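The Slipper Shelf: A Gallery for People Who Do Not Believe in Entryway Storage

Posted 8 October 2022

I should say up front that I don't think much of shoe shelves. I have owned four of them. Every one was sold to me as the end of the pile by the door, and every one turned into a taller pile by the door. So when the Zesturthorpe house needed something for indoor footwear, I was the vote against, and I lost.

What follows is the gallery I promised to the people who argued for it. There is only one picture so far. I was told a gallery needs more than one picture, and my answer is that the shelf has to earn the rest. Whoever wants twelve angles of a board with slippers on it can find them in the Munivance catalog, where the slippers have been arranged by someone with a lot of time and the floor has never met a wet boot.

A few facts before the picture. The shelf is the low Munivance model, a wood board on a black metal frame, and it cost $116 before shipping. The listing called it "a complete entryway system." It is a board on legs. I have no complaint about the board. My complaint is with the word "system," and with the 694 reviews under it, most of which seem to have been written the same afternoon the box arrived. A shoe shelf can't be judged on day one. Anything looks tidy on day one.

We put it together in April. The instructions showed a single wrench and the box held two, neither of which fit the bolts at the back. I used my own. The frame went square on the second try, and it has stayed square, so I'll give it that much.

1. The board, two pairs up

Two see-through gray slides at one end, two white ones with ribbed straps at the other, honey-colored wood underneath and striped gray carpet below.

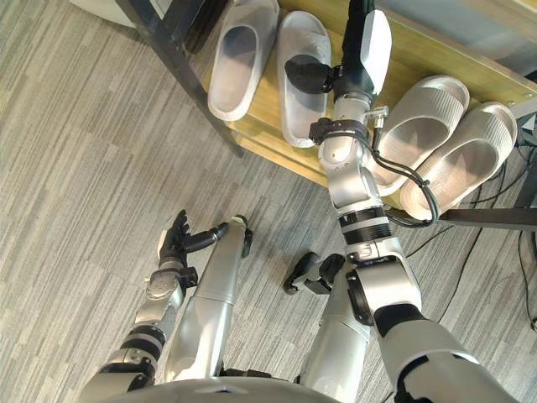 Nakajima wrote in after the first version of this page to say that slippers don't belong on a shelf at all, that they belong on the floor with the toes pointing into the house, and that a person who has to bend and lift a slipper down from anything will be in socks within a week. I printed that out. It is the most sensible thing anyone has sent me about this shelf, and I notice it argues for spending no money.

Still, the floor was tried. The floor is what we had for years, and the vacuum has strong views about it. Striped carpet also hides nothing, whatever the salesman told us. Grit shows up on the pale lines and lint shows up on the dark ones.

About the see-through slides. I was against those too. They come from Tastside, who sell mostly kitchen goods and should perhaps have stayed there. The claim is that a clear slipper "disappears into the room." I have looked at ours from several distances and they have not disappeared. They are easy to wipe down, which I will admit, and the soles are thick enough that I don't feel the heating vent through them. Whether they will stay that frosted color or go yellow like every other clear plastic thing I have bought is a question I'll come back to.

The white pair I like better, although white is a silly color for something that lives near a door. The ridges on the straps look good and collect dust. An old toothbrush gets it out. Tastside suggests their own cleaning brush for this, and I suggest the toothbrush.

On spacing: the page for the shelf says it "comfortably displays" four pairs. I don't believe that and have not managed it with anything bigger than a child's sandal. Two pairs sit on it well. Three will go on if one of them is turned sideways. With four, somebody's heel hangs over the front and gets kicked off by the first person through with groceries.

On the finish: smooth, no splinters, no sticky patch where the label was. I expected rings and scuffs by midsummer and didn't find them. That may say more about how little weight a slipper has than about the varnish. I would not put a wet boot on it, and the leaflet, in very small type, agrees with me.

On price: the wide version is $168 and has a second board below the first. Two people have now told me I'd be happier with that one. They may be right, but I have heard that sentence before each of my last four shelves, and I have also seen where the second board goes. It goes to umbrellas, then to mail, then to a bag of things meant for the thrift store.

For now the shelf stays. It holds slippers, and so far it hasn't been asked to hold anything else. If it gets through a winter without a scarf on it I'll add a second picture, and if it doesn't I'll add one of the scarf.

Comments are open. Please don't send me links to benches.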